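Learning to Let Go of the Easy Table

Robots that sort small objects tend to do well in the room where they were trained and badly everywhere else. A group at the Surkulell lab in Florkville spent the summer on one narrow piece of that problem: what happens when the surface under the object changes.

Their method, called Girov, trains the arm on the same short task over many surfaces, then scores each attempt by how much the robot's plan shifted when only the background did. Attempts with large shifts are replayed more often in training.

The team ran 1804 attempts over 36 layouts. On layouts the robot had never met, failed grasps fell from 38 percent to 17. 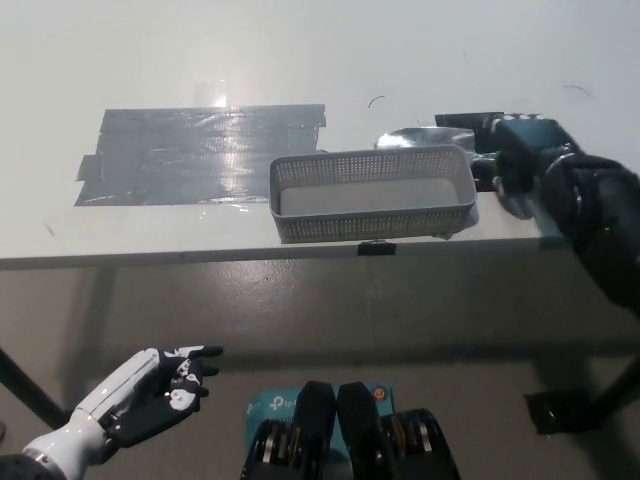 Glare was the hardest case. Depth cameras lose points on shiny material, and a plan built on missing points can put the fingers well off target. Layouts such as a patch of wrinkled gray duct tape beside a mesh basket, with crumpled foil behind it, put bright and dull surfaces within one reach.

Clear plastic remains unsolved. The group plans to start on it next, using the same arm and a new set of trays from Sabbagh.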